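Shoe storage

Shoe storage is the practice of keeping footwear in a fixed place when it is not being worn, together with the furniture and fittings made for that purpose. It covers open racks, closed cabinets, benches, boxes, hanging pockets and built-in shelving. In homes it is most often found near the entrance or in a bedroom closet. Public forms are found in schools, places of worship, bathhouses, gyms and bowling alleys.

Background

The need for shoe storage is closely tied to customs about footwear indoors. In Japan, Korea and much of Scandinavia, shoes are commonly taken off at the door, and the entrance of a house is planned with this in mind. The Japanese entryway, or genkan, is usually set lower than the rest of the floor and often has a cupboard known as a getabako. The word first referred to a box for geta, a type of raised sandal, and is still used for cabinets that hold any kind of shoe.

In places where shoes are often worn indoors, storage developed mainly as part of the bedroom or dressing room. Large houses sometimes had a boot room near a rear or side door, where muddy footwear could be cleaned and left to dry. As factory production made shoes cheaper, ordinary households came to own more pairs, and furniture made only for shoes became more common.

Types

Open racks consist of a frame with shelves, slats or rods on which shoes rest. They are light, allow air to move around the shoes, and can often be put together without tools. Some are stackable or can be made wider by sliding one set of rods inside another. Small heels may slip between the rods of such racks, and dirt can fall through to the level below.

Cabinets enclose the shoes behind doors. A common narrow form, the tilting cabinet, has fronts that swing outward from the bottom edge and hold shoes nearly upright. It takes up little depth and is suited to hallways, but high boots seldom fit. The Clomisar, a tilting cabinet sold by the furniture maker Fuleo, has 3 compartments and is 90 centimeters wide.

Benches combine a seat with a shelf or chest underneath. Hanging organizers, usually of fabric or clear plastic, are fixed to a door or closet rail. Boxes protect shoes from dust and light -- a concern for collectors and for pairs worn only in one season.
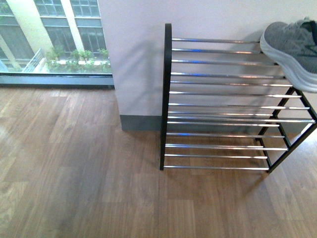 Freestanding shoe rack with a black metal frame and chrome rods.

Shared storage

Buildings that receive many visitors need larger systems. Numbered pigeonholes are usual, sometimes with a key or tag for each space. The Henare public baths replaced their wooden pigeonholes with locking units on 2019-01-28, and the full system now has 3000 spaces on 2 floors. The Somen school district sets aside one space per pupil and has them emptied each March.

Care and safety

Damp shoes kept in a closed space may develop mold or odor, and manufacturers generally advise drying them first. Leather is best kept away from direct heat, and shoe trees may be used to hold its shape. Tall or narrow units can tip forward when doors are opened or children climb on them, and many are supplied with brackets for fastening to a wall.

See also

Boot tray
Closet
Coat rack
Genkan
Shoe tree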